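Speaker notes: Buying the first arm without blowing the year
January 16, 2024, Crenshaw, upstairs room

Opening (keep it short, people want coffee)

Hi everyone, I'm Natanael Conceição, I plan equipment spending at Hevdale, and last year I nearly bought the wrong robot! Pause for laugh. Then say what we were after: one bench cell, picking small parts, with a total budget of $4,000 for everything except the arm itself.

Where the money goes

People price the arm and stop there. Read out our list: fingers, mounting plate, a camera at the wrist, a bench panel with holes so you can bolt fixtures down, cables (so many cables). Our first quote from Jarnier came to $1,308 for the gripper and fingers alone, and I'd penciled in half that. Ask the room who has budgeted for spare fingers. Wait for hands.

Try it in simulation first

Ademir Lopes set up our cell in software before we signed anything, and I'd do it that way again tomorrow. Put the wrist view up and leave it there a minute. Two black fingers at the bottom, the perforated panel behind them, and that big dark shadow over the holes. I had a line for the panel in my spreadsheet and a line for the camera, and no line at all for lighting. Looking at that shadow, I added one that same afternoon.

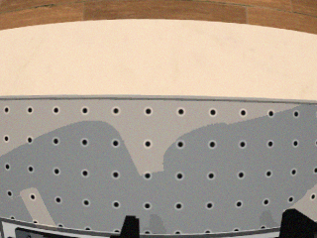
Lead times and the calendar

Grorner quoted us 52 days on the mounting plate, so an order placed now lands in April if the paperwork drags (ours always does). Mention that we split the purchase into 2 orders, long-lead stuff first, fingers second, so Ademir could still change his mind about the shape.

Questions

If they ask about leasing: we looked, didn't like the service terms, happy to talk after. If they ask for the spreadsheet: yes, leave me your email on the sheet by the door.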